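This site uses cookies to remember your reading preferences. Accept all / Manage settings

The reading room safety walk: our checklist, with my comments

By Hanyu Yan
February

I love doing this walk. It takes most of a morning, and you end up knowing the room better than you know your own kitchen. Plenty of you asked for the list we use at Seltance, so I've typed it up with this winter's comments left in.
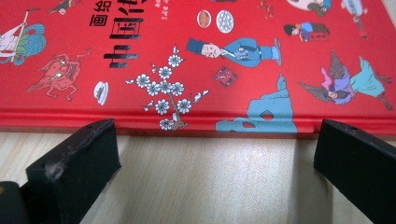 We start before opening, at 8.15, with the lights off, and work clockwise from the main door.

DOORS AND WAYS OUT

1. Main door opens fully and closes without slamming. – OK. The new closer is a joy!
2. Fire exit opens with one push. – OK, but stiff at first. Zhenhua Tian has oiled the bar. Try again next month.
3. Nothing stored in the corridor. – FAIL. Two folding chairs and a box of leaflets. Moved while I stood there.
4. Exit signs lit. – OK.

SHELVING

5. Tall units fixed to the wall. Push each one at shoulder height. – OK except unit 9, where the top bracket has worked loose. Taped off until it's mended.
6. Heavy books on the bottom two shelves. – Mostly. The atlases have crept up again (they always do) and I had a lovely half hour putting them back.
7. No shelf sagging. – The long one in local history is dipping. We weighed what was on it: 64 kilos! Half of that has gone to the unit next door.
8. Kick stool brakes when you stand on it. – OK.

TABLES AND CHAIRS

9. Run a hand along every edge for splinters. – One found, sanded.
10. Chairs don't rock. – Three tightened. Keep the Allen key in the desk drawer, please, as it took me ages to find it.
11. Children's corner: soft corners still stuck on. – One missing. Ordered from Likine.

ELECTRICS AND HEATING

12. Lamp cables whole, plugs not cracked. – Lamp 4 has a nick near the base. Out of use.
13. No cable across a walkway. – OK.
14. Radiators clear by a hand's width. – FAIL by the window, where the beanbags had drifted. Sorted.
15. Smoke alarm tested. – OK, and very loud. Warn people first!

FLOOR

16. Carpet edges flat. – Lifting slightly by the returns trolley. Double-sided tape for now, proper fix booked.
17. Mat at the entrance dry and lying flat. – Damp but flat. Swapped for the spare.

Second look at items 2, 5, 12 and 16 before the end of next month. Lingyun Cui has the sheet.

Comments (3)

Fengying Lei: Brilliant, thank you. We'd never thought of weighing a shelf. Did you use bathroom scales?

Hanyu Yan: Yes – one armful at a time, and take off your own weight. Great fun with two people.

Aiguo Xia: Could you add step ladders? Ours failed last year on the rubber feet.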